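Two trains and a replacement bus to see a paper mill

April 26, 2018

The Dalow mill opens its gates to the public twice a year, in April and again in November, and the November one sells out. I'd recommend April. You get the same tour, the same hairnet and a marginally better chance of seeing the car park in daylight.

I booked because I have used paper every day of my life and had only the vaguest notion of where it came from. Trees, presumably. At Dalow it's mostly other paper. The bales arrive by truck from council recycling depots and stand in the yard in great grey cubes, and if you lean in close you can read bits of supermarket catalogue and somebody's water bill. Our guide asked us not to lean in close.

There were 20 of us in the morning group, issued with orange vests in a single size. Mine came to my knees. We then watched a safety video in which an actor ignored a series of painted yellow lines and paid for it, and after that we all followed the yellow lines like ducklings.

First stop is the pulper, a vat the size of a backyard pool that does to old cardboard what a blender does to a banana. The smell is porridge with an undertone of wet dog. Staples, tape and plastic windows from envelopes get dragged out on a long greasy rope that the mill calls, with real affection, the ragger. It was the best thing on the tour and we were given four minutes with it.

Then the paper machine itself, which lives in a hall with the climate of Darwin in the build-up. It's 70 metres long and makes a noise you feel in your fillings. At one end goes something like dishwater, at the other comes tissue, wound onto a parent reel taller than I am. The sheet moves at 1344 metres a minute, according to the sign, and the sign was laminated, so I believe it. Now and then the sheet breaks and a siren goes off. The staff wander over with the air of people getting up to let the cat in.

Converting is next door, where the parent reels are embossed, perforated and glued around cardboard cores. The rolls come off as long white logs before being sawn into lengths, and I could have watched the saw all afternoon. The quilted pattern, we learned, is pressed in by a steel roller engraved for the purpose. Dalow has three patterns. The guide has a favourite and would not be drawn.
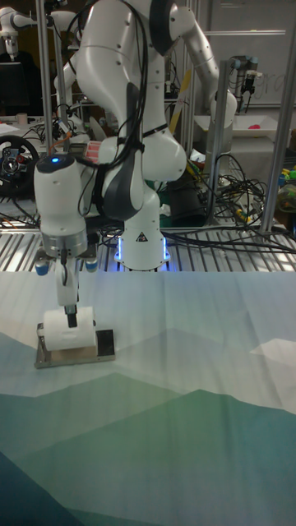

A roll of toilet paper on its side on a metal tray.

Lunch was in the canteen, catered by Abou Zeid from the main street, and I'd go back for the lunch alone. Lamb, pickled turnip, flatbread, a garlic sauce that made the trip home a lonely one. The serviettes were Dalow's own, and several people held theirs up to the light with new respect.

The afternoon was given over to the heritage room. The mill was founded as Wemora, after the creek it was then permitted to empty itself into, and traded under that name until it was renamed in 2000. The water is now treated and reused on site, and there's a small glass tank of the result with two goldfish in it. They seemed fine. The old Wemora wrappers are lovely things, all kookaburras and wattle. There is also a display case devoted to the Zalirer, a hard, shiny, single-ply sheet supplied to schools and railways, and anyone over 50 in the group went very quiet in front of it. A visitor could take one sheet as a souvenir. I took two and regret both.

The shop sells factory seconds in bags too big for the luggage rack of any bus, replacement or otherwise. I know this because I bought one. The fellow beside me used it as a pillow as far as the junction.

Practical notes: closed shoes are compulsory, and they do check. Hearing protection is supplied. Children need to be tall enough to see over the handrail in the machine hall. The toilets are just past reception on the left, and on the day I went the dispenser in the second cubicle was empty.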